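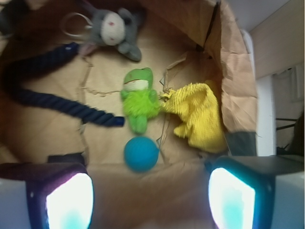

Câmara do pulso, saco de papel com os brinquedos, dedos abertos, com a bola azul logo acima do espaço entre eles.

Ticket: resultado da "seleção por incerteza" não reproduz
Projeto: Wistus / bancada de recolha em saco
Componente: módulo de preensão Flulta
Prioridade: média (era baixa, alguém subiu)
Estado: em investigação

Descrição do problema

O relatório interno de junho diz que escolher o próximo objeto pela incerteza do modelo, em vez de ir pelo mais próximo da garra, melhora a taxa de preensão à primeira tentativa. O número apresentado foi 34 sucessos em 56 tentativas, contra 19 em 56 com a regra do mais próximo. Pediram-me para integrar isto no ramo principal. Antes de integrar quis repetir, e não consigo chegar ao mesmo sítio.

Não estou a dizer que o método não presta. Estou a dizer que, com o que está no repositório, não sei se presta.

Configuração usada

Saco de papel castanho forrado com papel amarrotado, brinquedos de animais lá dentro: peluche cinzento, corda azul-escura, sapo verde, o amarelo felpudo e a bola. Pesos do modelo iguais aos do relatório (a soma de verificação confere). Política de abertura da garra por omissão. Iluminação dos dedos ligada.

Registo

09:10 – Primeira série com a regra do mais próximo. Vai sempre à bola quando ela fica do lado da garra, como seria de esperar. Sem surpresas até aqui.

09:45 – Mudança para seleção por incerteza. O mapa de incerteza acende quase todo na zona da corda e nos vincos do papel. O papel não é um objeto a apanhar. Se o método gasta pontuação em vincos, o que estamos a medir?

10:20 – Mascarei o papel à mão e repeti. A escolha passa a alternar entre a corda e o amarelo. A corda é o caso feio: atravessa metade do fundo do saco e o ponto de preensão proposto salta de uma ponta para a outra entre inferências seguidas, sem nada se mexer.

10:50 – Encontrei uma diferença na configuração. O ficheiro do relatório tem o limiar de confiança definido na linha de comandos, e não no YAML. Quem correr só com o YAML apanha o valor antigo. Isto explica uma parte. Não explica tudo: com o limiar certo a diferença entre os dois métodos volta a aparecer, mas bastante mais pequena.

11:30 – Fui ler como se contou o "sucesso". No script da Bremitz, sucesso é a garra fechar sem chegar ao curso mínimo. Ou seja, fechar sobre uma prega de papel conta. No nosso script é preciso levantar o objeto acima da borda. São duas métricas diferentes com o mesmo nome na tabela.

11:40 – Reavaliei os registos antigos com o nosso critério, nos casos em que há vídeo completo. Das tentativas marcadas como sucesso no braço da incerteza, 9 não passam. Ficam 25 em 56. Do lado do mais próximo todas as 19 se mantêm, o que faz sentido: a bola não se confunde com uma prega.

12:15 – Pergunta enviada à equipa da Bremitz: a disposição inicial foi sorteada ou montada à mão? O relatório fala em "disposições variadas", sem semente e sem imagens de partida. Se alguém arrumou os brinquedos entre séries, mesmo sem querer, uma diferença deste tamanho pode vir daí.

14:05 – Resposta recebida: à mão, e os dois métodos não correram sobre as mesmas disposições. Portanto a comparação não é emparelhada. O intervalo que aparece no relatório foi calculado como se fosse.

14:30 – Alguém sugeriu no canal que o problema é da calibração da câmara do pulso. Verifiquei. O erro de reprojeção está dentro do habitual e afetaria os dois métodos por igual. Descartado, por agora.

15:10 – Outra sugestão: trocar para o detetor da Worku, que "resolve as fibras". Há uns fios soltos em cima do papel e o nosso segmentador às vezes cola-os ao objeto vizinho, isso é verdade. Mas trocar de detetor a meio deixa-nos com duas variáveis em vez de uma. Fica para outro ticket.

O que falta

1. Repetir os dois métodos sobre disposições iguais, guardando a imagem inicial de cada uma para repor os brinquedos por sobreposição.
2. Um único critério de sucesso (levantar acima da borda), escrito no README e não na cabeça de quem corre o script.
3. Limiar de confiança no YAML. Remover a opção da linha de comandos.
4. Uma terceira condição com escolha aleatória do objeto. É o que mais me interessa ver. Se o acaso chegar perto dos 25, a incerteza não está a fazer nada e o que temos é uma regra do mais próximo que é má.

Solução provisória

Manter a regra do mais próximo no ramo principal. O código da seleção por incerteza fica atrás da opção experimental, desligada por omissão. Pedi que a tabela do relatório leve uma nota com a contagem corrigida – ainda não foi feito.

Comentário adicional, 16:40

Perguntam se posso fechar isto como "diferença de configuração". Não. A configuração era um dos problemas, o critério era outro, e a falta de emparelhamento continua por resolver. Reabro se fecharem.

Bloqueado por: pontos 1 e 2.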